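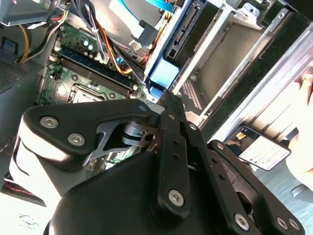

The Trasholm case with the side off: green motherboard, power supply in the corner, drive cage opposite.

Trasholm desktop case, secondhand – review after a month of working in it

I bought this desktop as a working machine with no drive for 60 dollars and have had the side off it more often than on. The board is nothing special and I won't spend much time on it. This review is mostly about the case, since that is what you live with when you fix or upgrade a computer like this.

Getting in
The side panel is held by two thumbscrews and slides back before it lifts. Mine was stiff at first. A little pressure at the rear corner frees it. The edges inside are folded over in most places, but the lip behind the power supply is raw metal and I caught a knuckle on it the first evening.

Memory
The memory slots are easy to reach once the case is lying flat. I put in a 4 GB module from a box of spares and it seated on the second push. The clips are small and you need a fingernail for the far one. If you have large hands, move the power cables out of the way first and save yourself the trouble.

Cables
This is the weak part. The power supply has leads for everything a machine of this age might want, and they can't be removed, so the yellow, orange, red and black wires run in a bundle over the top of the motherboard. I have tried tucking them behind the cage. They come back. Two hook-and-loop ties improved matters enough that I stopped thinking about it. There are no tie points on the case floor, so you end up tying cables to other cables.

The flat ribbon cable is light blue and wide. It folds well enough but wants to spring up, and it has to go somewhere before the panel will close. Mine lies flat if it is creased once near the cage and left alone.

Drives
I like the drive cage. It has plain silver metal rails and a light blue plastic bracket, and the drive goes in without a screwdriver. The bracket clicked into place on mine and has held. Uliana Hladun, who has the same case, told me hers cracked when she forced it in backward, so check which way it faces. The SATA connector has a blue tab and goes on firmly. I would leave the data cable off until the drive is fully home.

Cooling and noise
There is a vent grille in the perforated panel, and it collects dust quickly. I brushed it out when the machine arrived and again in February. With the panel closed I can hear the fan from my chair but not from the next room. It gets louder when copying large folders – a low hum, no rattle.

What else I looked at
The Drendis was the other one on my list. It has a hinged side and better cable routing, but the seller wanted a good deal more and it only takes one drive. I also looked at a Nogueira tower, which was too tall for the shelf.

Good: drive cage, easy access to the memory, solid panel.
Bad: cables, one sharp edge, no tie points.

I would buy it again at the same price. I still need to find a blanking plate for the empty slot at the back, so if anyone knows which size fits, please leave a comment.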